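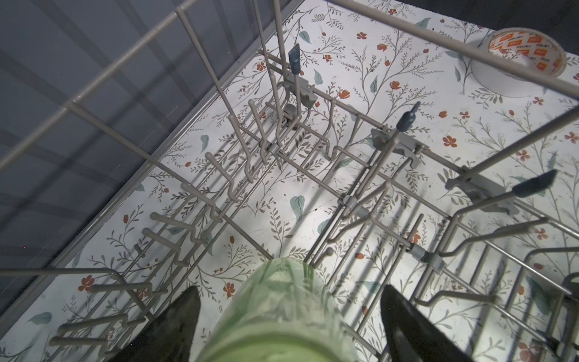 A wire dish rack seen from above, standing on a flowered cloth.

In Defense of the Rack on the Table

February 6, 2018

I want to speak for a habit that many people find strange. I load the dishes in a dishwasher rack when it stands on a table, at the height of my hands, in good light. My neighbors laugh at this. I have done it for four years and I don't intend to stop.

A dishwasher is a machine made for the floor. We bend, we pull the rack, we put a cup in the first free place, and we close the door with the knee. After the program we find one mug full of gray water and a glass which has lain down on its face. Then we blame the machine. In November my own Torton was accused of everything, and I even paid a repair man, who looked inside and found it healthy. The guilty one was me.

So I lifted the upper rack out and studied it on the kitchen table. I was ashamed. I had owned it all those years and did not know that the tines fold. I thought the small plastic tabs were only there to keep the wires together! The booklet from Storker, the shop where I bought the machine, explains it on page 33, in a drawing so small that I needed my other glasses.

My opinion is that a rack should be read before it is used. The short tines are for one thing and the long ones for another, and the space between them was decided by somebody who had certain dishes on his mind. They were probably not my dishes. My cups are Beltetti cups, wide above and narrow below, and they never stand well between tines which like a straight glass. When you see the rack from above this becomes clear in a minute. When you see it from the floor, with your back hurting, it is never clear.
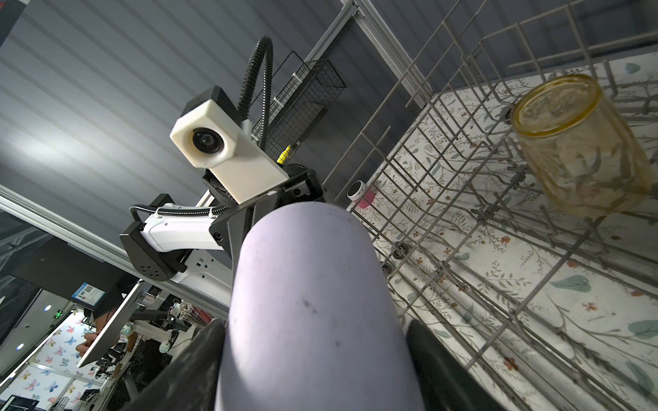
An amber glass jar among the tines, with its mouth facing up.

A jar is a good teacher, by the way. It is heavy at the bottom and it wants to lean. If it leans with the mouth up, it will collect water like a bucket in the garden, and this is true for the most expensive dishwasher and for the cheapest. Before the door closes, every mouth must look down. I know it sounds like a rule for children. Still, I have visited kitchens of very educated people where half of the glasses were looking at the ceiling.

The second complaint I hear is about time. Who can carry a rack to the table every evening? I don't ask for every evening. Do it once, slowly, with the dishes you use most, and your hands will remember the places. A family who eats at home will wash a mug more than 1000 times before it breaks, so one slow evening is not a big price.

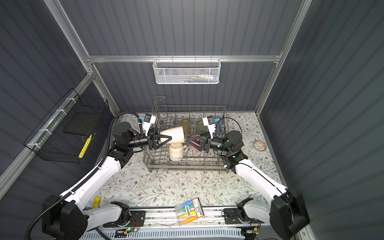

Mixed Cups, Mixed Troubles

There is a school which says that all trouble comes from dishes that don't match. Buy one set, they say, from one maker, and the rack will be always in order. The Kaczorowski catalog has a glass set, number 3506, which is sold with exactly this promise. I looked at it for a long time and I did not buy it.

I like a rack where a colored glass stands near a plastic cup for a child. Every piece came into the house for some reason, and I would not throw them out to please a wire basket. But I accept that a mixed rack asks for more thinking. Glass should not touch glass. The light plastic must be held by something, or the spray will turn it over. What is tall goes where the arm with the water will not knock on it.

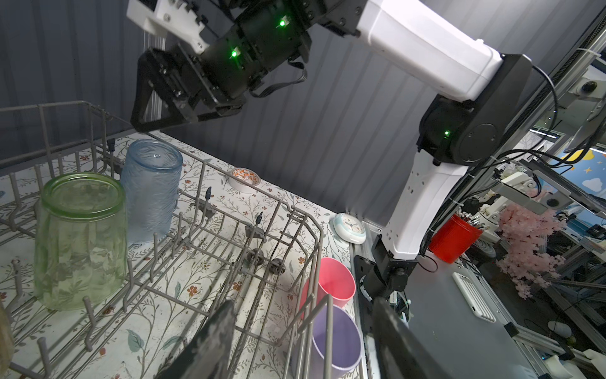

With plastic I am still not satisfied with my own method. It dries badly and it jumps. I have tried to put it at the edge, and I have tried to press it between two mugs - the second way is better, although the mugs then have less room and come out with a line around the rim. Perhaps plastic cups should be simply washed by hand. My mother thinks so, and she has never owned a dishwasher of any kind.

As for the cloth, I recommend an old one with a pattern. A wet rack leaves marks, and on a pattern you will notice them less. Shake it outside when you finish and hang it over a chair until tomorrow.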